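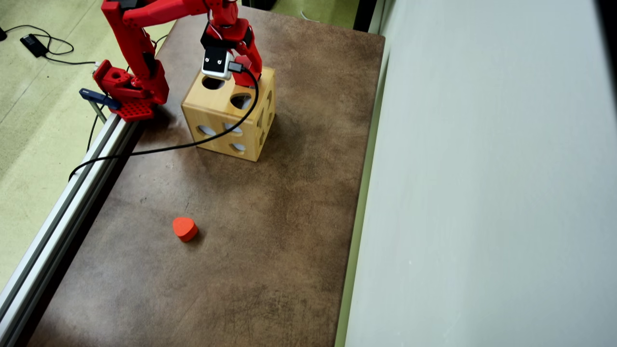

Nandi Nkuna wrote in the margin of our first draft that a shape sorter cannot be treated as one task, and that every face of the cube should be taken as a task of its own. We were slow to accept this remark. In the earlier literature the sorter is mostly scored as a whole: the child receives the cube and the blocks, and the number of blocks inside the cube after a fixed time is the result. Such a score is easy to collect, but it hides the question which interests us in this section, namely how the openings differ from each other and what this difference asks from the hand.

3.2 Openings and faces

The cube is of pale wood, hollow, with slightly rounded edges. Its openings are spread over several faces, the top included. For the analysis we divided the openings into two groups. The first group contains the round ones. A round peg may be turned around its long axis in any way and it still passes, so the hand has to find the place and the tilt only. The second group contains the openings which have a preferred direction, for example a half-moon. For these the block must also be turned, and many children in Zoltcombe turned it too far, came back, and turned it too far again.

An oval opening lies somewhere between the two groups. It looks almost round when the cube is seen from the side, and a child who sits low at the table can take it for a circle. We placed the ovals in the second group, following Trịnh, although we admit that the other choice can also be defended. When the ovals were moved to the first group, the order of the results stayed the same and only the distance between the groups became smaller.

The face is important as well. On the top face the block falls by its own weight once it is aligned. On a side face it has to be pushed, and if it is pushed before it is straight, it gets stuck in the thickness of the wood. We therefore noted the face for each of the 345 insertions in the Skiller material. Of these, 200 were made through the top face. This large share surprised us at first, but the children were free to choose, and the top is the face which is nearest to the hand when the cube stands in front of you.

Some children avoided the side faces by rolling the cube until the wanted opening was on top. In Brarnavport this was done very often, in Zoltcombe less. We counted such insertions as top insertions and marked the rolling separately, with 45 cases in total. We do not regard rolling as a mistake. It shows that the child has understood something about weight, and it makes the rest of the task easier.

Figure 3. The wooden shape-sorter cube on the tabletop. A round hole is visible in the top face, on the left, and a half-moon shaped opening in the front-left face. 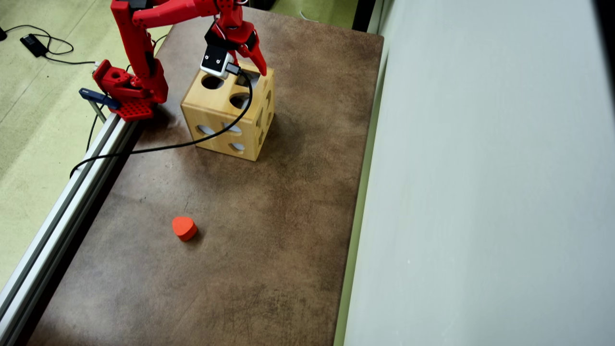

Does the order in which the blocks are offered change the result? It changes the time but hardly the number of errors. When a round block was offered first, the children started quickly and then slowed down at the first block which needed turning. When a block of the second group came first, the start was slow and the later blocks went faster. The wrong attempts were almost equal in both orders, so we put the two orders together in the tables.

One practical point should be added for readers who want to repeat the work. Wooden cubes of this type are not all cut with the same care, and a block which passes easily in one cube may be tight in another. We tried every block in every opening by hand before the sessions in September, and we lightly sanded the blocks which did not go through. The sanded blocks are marked in the appendix, together with the openings they belong to.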